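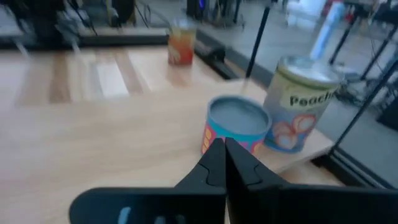 Weekend help wanted at the Petek Street pantry shop

Hi! I run a little grocery and canned goods shop on Petek Street in Vorham, and I need another pair of hands on Saturdays and Sundays, starting in October. You'd be stocking shelves, ringing people up and answering the phone when I'm stuck in the back room (which is a lot). Shifts are 7 hours with a paid lunch, and I pay every Friday.
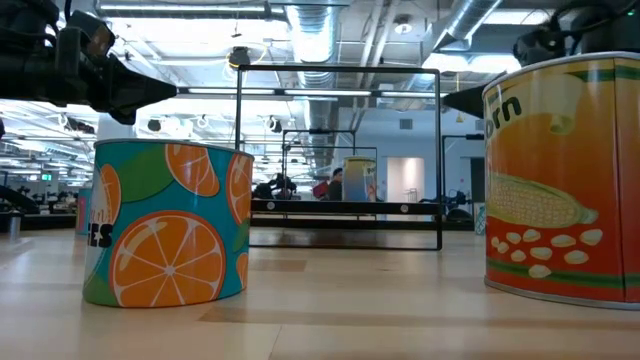 No retail experience needed – I'd much rather have someone who likes talking to people and doesn't mind lifting a box or two. You'll learn where everything goes pretty fast. I'm fussy about labels facing front, so if it's a turquoise can with a big orange slice on it, I want that orange slice looking right at the customer! Corn goes on the low shelf by the register, and please don't ask me to move it, my regulars would riot.

You do need to be 16 or older, okay with an early start, and able to get here without the bus, which doesn't run on Sunday mornings.
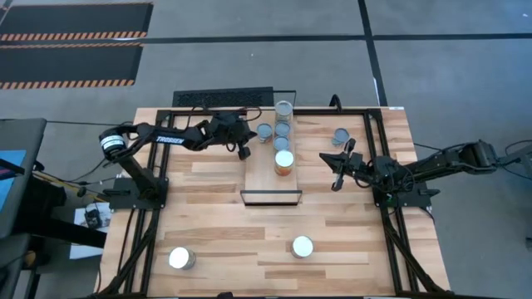
You also get 15 percent off anything in the shop from day one, and I close for 4 days over the holidays, so you won't be stuck working then.

Sound good? Drop a note in at the counter or call the shop and tell me a bit about yourself. Please get in touch by 3rd September.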